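Sorting Loose Blocks Back Into Sets
Project report, second term
Perihan Gündoğdu, Santino Saavedra and Deolinda Pinheiro

Background

Our project started with a donation. The toy library in Oncombe was given 2,495 wooden and plastic blocks when the old Stelbridge nursery closed in July, and they arrived all jumbled together, with the long ones, the short ones and the odd corner pieces in whatever box had room. Nurhan Gezer, who runs the library, asked if our class would like to work out a sensible way of getting them back into sets that families could borrow, and of course we said yes before we had any idea how long it would take!

What we did

We began by sorting by color, which felt like the natural thing to do and was very pleasant work for an afternoon. The trouble came later, when we tried to build sets out of the colors and found that a family wants a mix of lengths more than anything else. So we tipped everything back out (with some groaning) and went by length first, then by color inside each length. It was slower at the start, but by the end of the second session we had 1,199 blocks put away and could find any piece we wanted.

We also tried different containers. Deep boxes hold plenty, but small hands and big hands alike have to dig, and short blocks slide under long ones and stay there. Shallow bins with sloping sides were much nicer to work from. 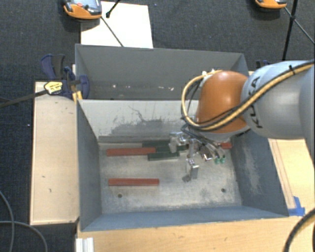
Red and green turned out to be a good pair to practice on, as the dark green can get lost against a dull background while the red stands out right away. Santino suggested lining the bins with pale paper, and we would like to try that next term – Mrs. Demirtaş has already promised us the paper.

Results

We finished 11 full sets, each with a card listing what belongs in it. Two of them have already gone out on loan to families in Osenham.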